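Posted 5/24/25

**Wanted: people who can't throw things away (part-time, July, Brakska)**

The Brorkerer Repair Evenings need six paid helpers for the summer season. You will sit at a table in the old Urkholm ferry hall while strangers hand you toasters. Some of the toasters will have been in a basement since before you were born. You will be expected to look pleased.

We fix household stuff for people who would sooner wait in line than buy a new one. Lamps, radios, fans, sewing machines, the odd accordion. Last summer's record was 22 items in one evening, and we're not proud of how the last few were done. This year we'd like to go slower and swear less.

**What you'd be doing**

- Greeting people and writing down what they say is wrong, then finding out what is wrong
- Opening things up, cleaning them, and closing them again with the same number of screws
- Telling people, kindly, when a hair dryer has passed on
- Sweeping. There is a lot of sweeping, mostly crumbs (see toasters)

**Who we're after**

You don't need a certificate. If you have one, bring it and we'll say something nice. We do want people who have taken things apart at home and can talk about it without getting defensive. Two of the six spots are for fabric and zippers, and one is for wooden chairs, so please don't all write in about electronics.

Patience helps more than skill. A good part of the evening goes to tracing one wire at a time while the owner tells you about the cousin who gave them the radio. You should be able to nod and trace together.

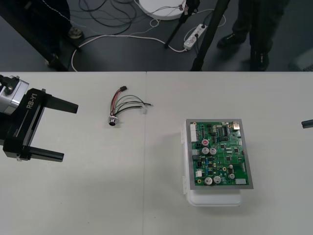 Do I have to bring my own tools?

We have the basic set for every table, but bring your own if you're fussy about screwdrivers, and put your name on them.

Every new helper gets a training session first, 90 minutes long, in the room above the Ramasamy bakery. It covers plugging in safely, when to stop, and how to fill out the repair slip. The slip is one page and somehow takes up half the session. Training is paid at the same rate as the evenings. The smell of bread is free and has ended several diets.

**Hours and money**

Evenings run from 6 to 9 through July, with a short break in the middle that starts late and ends on time. You can sign up for as many or as few as you like, but if you put your name on the sheet we'd love to see the person attached to it. Pay is the regular Brakska summer rate, handed over at the end of the month along with a form. There is always a form.

We can't pay for parking. There isn't any, so this has not caused many arguments. The ferry hall is about 3 minutes on foot from the bus stop, or longer if you are carrying a sewing machine.

**How to apply**

Write us a few lines and drop them in the Brorkerer box by the hall's side door — the green one, not the one for library books. Tell us:

1. The last thing you fixed
2. The last thing you made worse
3. Which evenings you're free

Skip the cover letter. If your answer to the second one is "nothing," we'll assume you misread it and move on to the next envelope. Applications stay open until all six spots are filled, and we'll call you either way.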